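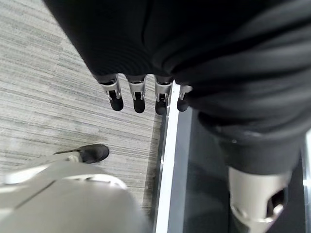
So why is your phone so slow at the stadium when it shows full bars?
Bars tell you how well your phone hears the tower. They say zilch about how many other people are talking to that tower at the same time, and on game day that's a whole lot of people.

Speaker notes, 12/07/2022
(18 minutes, plus questions. Water on the left side, please!)

Opening

Hi everybody. I plan radio sites for Hatard, a small regional carrier, so small that when I say where I work people ask me to spell it. I've been doing this long enough to have climbed towers in my good shoes. Ask for a show of hands: who has restarted a phone in a crowd hoping it would help? (Wait. Put my own hand up.)

Spectrum, the short version

Think of spectrum as road. Low-band is a two-lane country road that goes on forever and runs right through your living room wall. Mid-band is a decent highway. The very high stuff is a giant parking lot that ends at the first tree. We own a bit of country road, hardly any highway, and we rent the rest from Orunier.

Tell the Laltberg story here. We had one site covering the whole fairground, and it was fine for 51 weeks of the year. Then came the May fair, and 2526 phones tried to hang on to it on the Saturday afternoon. Texts were showing up after people got home. My mother's did, anyway, and I heard about it for a month. 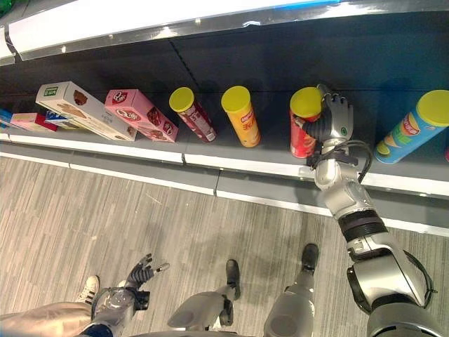
What we did next was cheap and kind of boring. We split that one site into three sectors, pointed one straight at the food tents, and turned the power down a little so they'd stop stepping on each other. People always want to turn the power up! Malachy Buckley on my team fought me on this for weeks, and he's let me say so tonight.

The following year we had 58 complaints, most of them from one parking field behind the hill. (Pause for the laugh, if there is one. If not, keep moving.)

Small cells

Pádraig Doherty is going to cover backhaul after the break, so don't let me wander into fiber. Just say that a small cell on a light pole still needs a cable and a power feed, plus a permit from the town, and the permit is the slow part. Ours at Orozco took 15 months on paper and one morning with a bucket truck.

If time is short, skip the bit about antenna tilt and go straight to the coverage map.

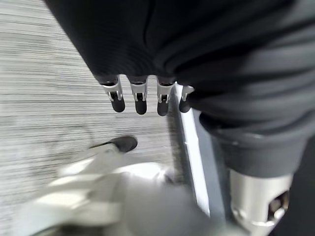

Questions I'll probably get

Will 5G fix it? Some, where we have the mid-band for it. On low-band it feels a lot like good 4G, and I'd sooner tell you that now than have you yell at me in the grocery store.

Does Wi-Fi calling help? At home, yes, turn it on. At the fair you're sharing one poor router with the funnel cake stand.

Are you buying more spectrum? Say that I can't talk about auctions. Then point at Malachy, who can't either.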